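Trusov Building, level 2 -- furniture and work surface inspection, April 2026

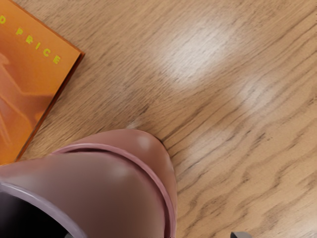 *Glare on glossy oak grain, orange book at upper left.*

Inspector: Nathalie Landry
Areas covered: reading room, study rooms, staff workroom, corridor seating
Previous inspection: January
Status key: OK / MON (monitor, no work order) / FIX (work order raised) / OUT (removed from use)

Items carried over from January keep their old numbers. New items are numbered from 3.6 and 5.4.

## 1. Access and clearances

- [x] 1.1 Main aisle clear for full length -- OK
- [x] 1.2 Secondary aisles clear with chairs pulled out -- OK
- [ ] 1.3 Exit door swing unobstructed -- FIX
- [x] 1.4 Exit signs lit on normal supply -- OK
- [ ] 1.5 Exit signs lit on battery -- not tested
- [x] 1.6 Accessible table height and knee space -- OK

Comments:

1.3 A Sinari book truck was parked inside the door swing at the east exit. Moved during inspection. Same finding in January. Floor tape has worn off and is to be replaced with a painted box. Work order 448.

1.5 Battery test needs the panel key, which was signed out to the electrical contractor. Carry forward.

## 2. Tables, structure

- [x] 2.1 Legs tight, no visible gap at the corner blocks -- OK
- [ ] 2.2 No rocking under hand load at each corner -- FIX
- [x] 2.3 Leveling feet present -- OK
- [x] 2.4 No splitting at bolt holes -- OK
- [x] 2.5 Stretcher bars secure -- OK
- [ ] 2.6 Underside free of staples, gum and loose hardware -- MON

Comments:

2.2 The long table nearest the periodicals rocks on the window side. Foot adjusted as far as the thread allows and it still rocks. The floor drops there. Shim and recheck. Do not stack felt pads; they compress unevenly and the fault comes back within weeks.

2.4 Checked by flashlight from below. Bolts on the Pelkonen tables were retightened after the January inspection and have held.

2.6 Old cable clips under two study room tables. Edges are blunt. Remove at next furniture move.

## 3. Tables, top surface

- [x] 3.1 No splinters or raised grain at edges -- OK
- [x] 3.2 No open cracks -- OK
- [x] 3.3 Finish intact -- OK
- [ ] 3.4 No tacky residue from cleaning product -- MON
- [x] 3.5 Corners rounded or capped -- OK
- [ ] 3.6 Glare from overhead lighting acceptable at seated height -- FIX

Comments:

3.1 Run a cotton glove along the full edge, including the side against the wall. Bare hand is not an acceptable method. The form has been reworded to say so.

3.3 Dark streaks and flecks following the grain are not to be logged as finish damage. The January sheet listed several as burn marks and a refinishing quote was requested on that basis. The quote has been withdrawn.

3.4 Slight drag in the staff workroom. The Vunby spray is being applied undiluted. Dilution instructions are on the inside of the supply closet door, where they can't be read with the door open against the shelf. Relocate to the wall above the sink.

3.6 New item. Glossy tops reflect the ceiling fixtures as pale patches that hide the surface beneath and make print hard to read at some seats. Options priced: matte recoat of tops, or diffusers on fixtures. Diffusers preferred -- no furniture out of service and no solvent smell in a public room. Work order to follow once lens size is confirmed.

## 4. Chairs

- [x] 4.1 Seat fixings tight -- OK
- [ ] 4.2 Back rail secure -- OUT
- [x] 4.3 Glides present on all legs -- OK
- [x] 4.4 Upholstery free of tears that could catch clothing -- OK
- [x] 4.5 Casters roll and lock (workroom only) -- OK

Comments:

4.2 One chair in study room 2 has a cracked back rail at the left joint. Tagged and taken to the basement store. Not suitable for gluing; the break runs across the screw hole. Dispose, and strip the glides for spares first.

4.3 Spare glides are down to one bag. Reorder in the 20 mm size. The larger size was delivered last time and doesn't fit.

## 5. Shelving and storage next to seating

- [x] 5.1 Units anchored to wall or floor -- OK
- [x] 5.2 No items stored on top of units -- OK
- [ ] 5.3 Shelf clips seated at all four points -- FIX
- [ ] 5.4 Load label present and legible -- FIX

Comments:

5.3 Lower shelf of the oversize bay was resting on three clips. Unloaded, reseated and reloaded. Closed on site, kept as FIX for the record.

5.4 New item. Bay labels state a limit of 70 kg per shelf, but the label on the oversize bay has faded and the number can't be read from standing height. Reprint. Use the laminated stock; the paper labels on the north wall are already curling.

## 6. Power and cables at tables

- [x] 6.1 Table outlets fixed and covers intact -- OK
- [x] 6.2 No extension cords across walkways -- OK
- [x] 6.3 Floor box lids flush -- OK
- [ ] 6.4 Outlet test within date -- MON

Comments:

6.3 Lid by the copier sits flush only when the cables leave through the notch. Staff reminded.

6.4 In date, but expires before the next inspection. Ask for it to be done with the 1.5 battery test so the contractor makes one visit.

## 7. Lighting and floor

- [x] 7.1 All fixtures working -- OK
- [x] 7.2 No flicker -- OK
- [x] 7.3 Carpet seams flat -- OK
- [ ] 7.4 Entrance mat lies flat, edges down -- MON

Comments:

7.4 Leading corner lifts slightly. Mat reversed end to end. If the other corner starts to lift, replace the mat.

## Open items for follow-up

| Item | Action | Assigned |
|---|---|---|
| 1.3 | Paint keep-clear box, east exit | Facilities |
| 1.5 | Battery test, exit signs | Electrical contractor |
| 2.2 | Shim and recheck long table | Facilities |
| 3.4 | Move dilution instructions | Cleaning lead |
| 3.6 | Confirm lens size, order diffusers | N. Landry |
| 4.3 | Reorder glides | Stores |
| 5.4 | Reprint load label | Facilities |
| 6.4 | Outlet test | Electrical contractor |

Sheet to be filed with the January copy. Work order numbers to be added in pen as they are issued.

Signed: Nathalie Landry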